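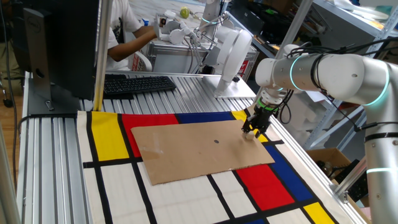 Posted by M. Vukadinović | May 18, 2021 | Craft Tools

I've been cutting up boxes for dollhouses for years, and the Nevari hand cutter is the first tool that has made me look forward to it! The blade is short and stubby and goes through double-wall board in one pull (my old knife needed 2 or 3), and curves come out clean if you go slow.

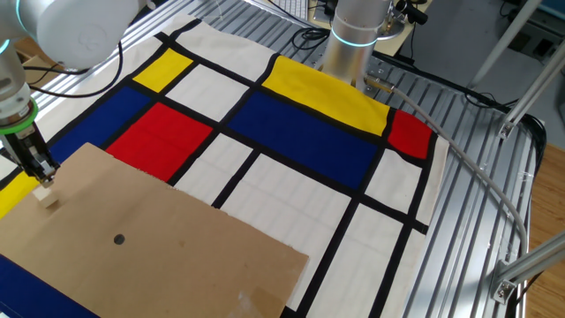

Flat brown cardboard over a color-block mat.

The grip is a little fat for small hands, and the blade cover is fiddly, so I keep mine in a mug. I've made over 900 cuts on the first blade and it only started to drag last week, mostly on the glued seams. Spares come from Ninbridge and snap in without a screwdriver – lovely. I'd still use a plain craft knife for tiny windows, but for walls and roofs I reach for this one every time.

Contact | © 2021 Clitis Craft Reviews | Back to top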